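## 4. Data Collection in the Course Project

The course project ran for one semester at the Dornari campus. Students worked in teams of four and used two hand-held grippers to record demonstrations of household tasks. The recordings were later used to train a policy for the two-arm station in the same lab. This section covers the table setup, the recording procedure, and the way the teams divided the work. Training is covered in Section 5.

### 4.1 Tasks and Materials

Each team chose one task from a list of six. The list was kept short so that at least two teams would work on the same task and could compare their recordings. Three of the tasks used rigid objects (cups, blocks, and a drawer), and three used cloth. The cloth tasks were folding, flattening, and placing a cloth in a basket.

We had expected most teams to choose the rigid objects. More than half chose cloth. In the survey given before the project, students wrote that cloth looked easier since it could not be dropped and broken. Several of these teams changed their minds in the first week and asked for more lab time.

The teams were free to decide how a demonstration should begin. Some teams laid the cloth flat in the same spot each time. Others dropped it from a small height and recorded from whatever shape it took. We asked only that the choice be written in the team log before recording started, and that it stay the same within a session.

### 4.2 Recording Procedure

A session lasted two hours. One student held both grippers and performed the task, one watched the recording software (Onier), one reset the table, and one kept the log. Roles changed every 30 minutes. The student holding the grippers started with both of them away from the objects and ended in the same way, which made it simpler to cut the recordings later.

Figure 3 shows the table during work on a cloth task, with one gripper over the cloth and the other near the front right corner. 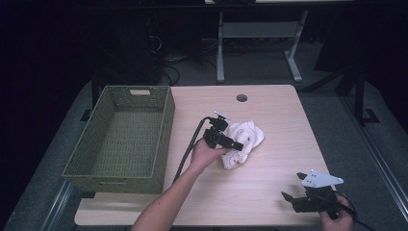

**Figure 3.** Cloth task with two hand-held grippers. The green basket is on the left half of the table.

*How many demonstrations did a team need before its recordings could be used for training?*

The minimum was set at 138 accepted demonstrations per team, and teams that fell below it were given one extra session in December.

A demonstration was accepted if the task was finished, if neither gripper lost tracking for more than half a second, and if the student did not touch the objects with a bare hand. The third rule caused the most rejections at the start of the course. Students working with cloth often reached out with a finger to free a corner, in many cases without noticing it. After the second week, the student at the software was asked to call out when this happened, and the rejection rate went down.

Cable handling was the other early problem. The first handout said nothing about where the cables should go, and in some sessions a cable pulled an object across the table. We added a line to the handout telling students to check both cables before each start. We did not change the hardware.

### 4.3 Amount of Data

The course set a goal of 2,000 accepted demonstrations over all teams, and this was reached two weeks before the end of the semester. Of the rejected demonstrations, 376 failed on the bare-hand rule and 246 on tracking. The remainder were unfinished tasks, mostly from the flattening task, where students disagreed on what counted as flat. One team solved this by taping four marks to the table and calling the cloth flat when each corner was within two centimeters of its mark. The other flattening team judged by eye. We kept both sets but trained on them separately.

All recordings were stored in the Condori format with the log entry attached. Logs were graded, and the recordings were not. We made this choice so that a team with a hard task would not lose points for a slow start. It also meant that students had little reason to hide rejected demonstrations, and the logs are for the most part complete. Two logs have missing pages from the third week, and those sessions are left out of the counts given here.

### 4.4 Student Workload

Students reported that holding both grippers was tiring after 20 minutes, mainly in the wrists. The 30-minute role change was therefore too long for many of them. Teams were allowed to switch earlier from the fourth week on, and most did. For the next run of the course we have set the change at 15 minutes and moved the log to a tablet running Clonar, so that the student resetting the table can also make entries. This would allow teams of three.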